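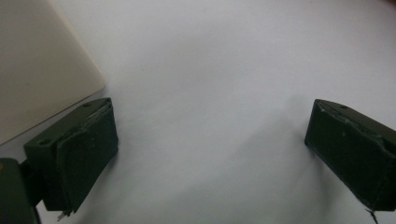 Rowena Sarmiento
Staff Writer, Skendevance Institute
2024-01-20

The manipulation laboratory at Skendevance has completed its comparison of two hand-held grippers, the Flukska and the Brutora, begun in November under the direction of Fergal Daly, senior test engineer. Each tool was used on the same set of 13 household and office items, for a total of 266 recorded grasps.

Daly said the laboratory had expected the Brutora to perform better because of its stronger spring. "On heavy items it did," he said. "On thin items, such as a single envelope or a plastic ruler, the operators preferred the Flukska. They could feel when the fingers had closed."

Much of the discussion since then has concerned the fingertips. The dark green set has a thick rubbery pad on the inner side of the left block, and the scuffing along the pad's upper edge is plain to see. Daly regards wear of this kind as a finding in its own right.

"A new pad tells you very little," he said. "We asked operators to keep working with the same pads to the end of the comparison, and we wrote down every slip. The slips were more frequent in the final sessions — I would not want to buy either tool without knowing that."

Asked whether the camera position had affected the results, Daly said that it had. The first mount placed the lens too low, and operators reviewing the recordings could not always judge the distance between the fingers and the item. The mount was raised before the second round, and the earlier grasps were repeated.

The laboratory will not name a preferred gripper in its report. Daly said the choice would be left to the Salcedo project, which is to use the tools for sorting returned parts.

"They handle small, flat pieces for most of the day," he said. "I have told them what I would choose for that work. They will want to try both — and they should."

The report will be available to staff on request from the laboratory office.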